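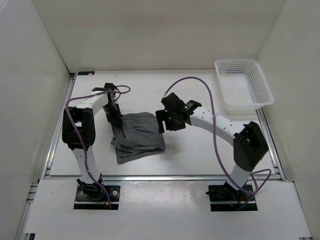

Vitstead extends curbside clothing pickup to all neighborhoods

04/10/2021

Households across Vitstead will be able to leave unwanted clothes, towels and bedding at the curb starting next month, after the city agreed to extend a pickup service that has been running on a trial basis on the east side.

The service is free to residents. It takes clothing in any condition, including items with holes, stains or missing buttons, as long as they have been washed and are dry when they go into the bag. Sheets, blankets, curtains and cloth bags are also accepted. Shoes must be tied together or held with a rubber band so that pairs stay together during sorting.

The trial covered 1,006 households in the Haltiveck neighborhood and the streets just south of it. Collection crews picked up over 2,000 bags before it ended in March. City staff said most of what came in was ordinary household wear, such as T-shirts, children's clothes and bath towels.

Pendo Obura, who manages solid waste programs for the city, said the amount collected in Haltiveck was higher than her office had planned for, and that trucks sometimes had to go back for a second run.

"We thought people would do one big closet cleanout and then we would see very little," Obura said. "They kept putting bags out. A lot of it was stuff they had been holding on to for years and didn't want to throw in the garbage."

Before the trial, residents who wanted to give away used clothing had to take it to a thrift store or one of the metal drop boxes in supermarket parking lots. Several of the boxes were removed last year after complaints about bags piling up beside them and getting soaked in the rain. The remaining boxes, including the pair behind the Muriithi Street library, will stay in place for people who prefer to use them.

How pickup will work

Each household will receive a roll of green bags by mail. Bags are collected on the same day as recycling, every other week, and should be at the curb by 7 a.m. They should be set on the ground at least a few feet away from the recycling cart. Crews will leave a replacement bag for each full one they take.

Clothes can be folded or rolled, and do not need to be sorted by type or size. Hangers should be kept out. Pockets should be emptied -- sorters in the trial found house keys, bus passes and a hearing aid, all of which were returned.

Regular trash bags will not be picked up, even if they are marked as clothing. Obura said crews have no way of telling them apart from garbage in the early morning, and that mislabeled bags caused most of the missed pickups in Haltiveck during the first weeks.

Apartment buildings with more than 12 units will be handled separately. Owners of those buildings can ask for a shared bin in the trash room or near the mailboxes, to be emptied on request. The city plans to send letters to property managers with the details. Tenants in smaller buildings will get their own bags like everyone else.

What is not accepted

Pillows, comforters, carpet, mattress pads and stuffed toys cannot go in the bags. Neither can anything that is damp, moldy or soaked with oil or paint. Rags used with paint thinner or wood stain should be taken to the household chemical drop-off, as they can catch fire on their own when balled up.

School and sports uniforms are accepted, though the city asks residents to check first whether the school or league wants them back. Work uniforms with a company name should have the patch cut off if possible.

Where the clothes go

The bags are taken to a sorting warehouse run by Trirnon, the company that handled the trial. Items in good shape are sold to secondhand shops in the region. Worn cotton is cut into wiping cloths for garages and print shops, and the rest is shredded for use in padding and insulation. The company pays the city a small amount for each ton collected, which is expected to cover the cost of printing and mailing the bags.

The agreement with Trirnon runs for three years. It requires the company to report twice a year on how much was resold, how much was cut or shredded and how much ended up in a landfill. Those reports will be posted on the city's website.

Some thrift store operators had raised concerns that curbside pickup would leave them with fewer donations. Under the final agreement, bags will carry a printed notice listing local stores that accept clothing directly and their drop-off hours. Obura said she would encourage people with nicer items -- winter coats in particular -- to bring them to a local store first.

"If somebody down the street can wear it this winter, that is the best place for it," she said. "The bag is for everything else."

Residents in Haltiveck who took part in the trial do not need to do anything, and can go on using the bags they have. The white trial bags will be accepted until they run out.

Bags for the other neighborhoods will be mailed in order of recycling route, starting with the west side. Anyone who has not received a roll by the end of next month can pick one up at the front desk at city hall or at the Muriithi Street library during open hours. Extra rolls are available at both locations, limited to one per visit.

Residents who do not want the service can ignore the bags or return them to either location. There is no charge for not taking part, and garbage and recycling fees will stay the same.

A missed pickup can be reported through the city's regular trash and recycling line. Bags that are left behind because of a wrong item will have a tag attached stating the reason, and can be put out again on the next collection day once the item has been removed.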